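I'm looking for people with disabilities to write for Nondance, a little essay series I edit out of my apartment in Jisville. Never published anything? Great, please send something anyway! I started this because I wanted to read about the ordinary parts of our lives -- the bus, the bad date, the cousin's wedding with the ramp nobody could find the key to.

This round's theme is work. Jobs you loved, jobs you quit, jobs you never got called back for, benefits paperwork, whatever that word brings up for you.
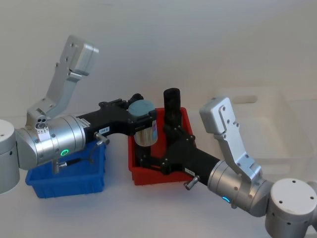

Two arms, three bins.

I'm taking 8 pieces. Write up to 504 words, or record yourself talking or signing (I'll do the transcript and run it by you before it goes up). Pay is $33 per piece, which I know is small. You keep the rights.

You can live anywhere, but I'd especially love to hear from folks in Clundier and Baran. I edit lightly, and I'm flexible on crip time, so if you need an extra week just say so.

Send me a couple of lines about your idea by 26 September 2026. Finished pieces go up in December. Questions are welcome too -- I usually answer at night.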